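Notebook > Sim bench > Ramalho planner > August

Entry, started 9:40

Picking up where Clementina left the grasp sampler. Her branch builds now after I pinned the Fida bindings back one version. Don't unpin it yet, please.

Countertop set, kitchen scenes, Franka on the pedestal. 58 seeds overnight, 11 failed. Went through the failed ones by hand:

- most are the planner giving up before it tries a wrist flip. Timeout was still 2 s from the Adeck demo config. My fault
- a few are real collisons, fingers clip the paper cup on approach
- one I can't explain, arm just holds at pregrasp. Saved the seed in Ponuvgate under "stuck"

Raised the sample cap to 1,000 per query. Slower, but the flip shows up. Shih-chieh thinks we should seed from the last good joint config and leave the cap alone. Probably right, will try both.

Clutter is the harder bit. The pump bottle and cup stand close to the left side of the counter and the missile lies across the middle, so any side approach that's low enough for the missile has to be checked against the bowl too. Long thin object, so the sampler wants to put every grasp near the nose. Need to weight toward center of mass.

Collision margin on the cup: was using the convex hull. Switched to the real mesh with padding, planning time went up but not as bad as I feared.
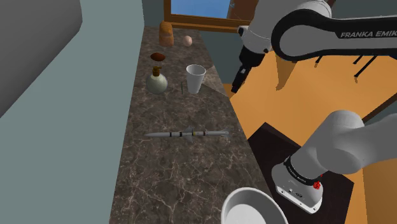
Also the marble texture is messing with the depth-free segmenter, it splits the counter into peices along the veins. Turned texture off for the perception run only, leave it on for everything else.

To do
- reseed test, Shih-chieh's way
- ask Clementina where the fin meshes came from, normals look inverted
- rerun "stuck" with logging up

2 comments · 0 shares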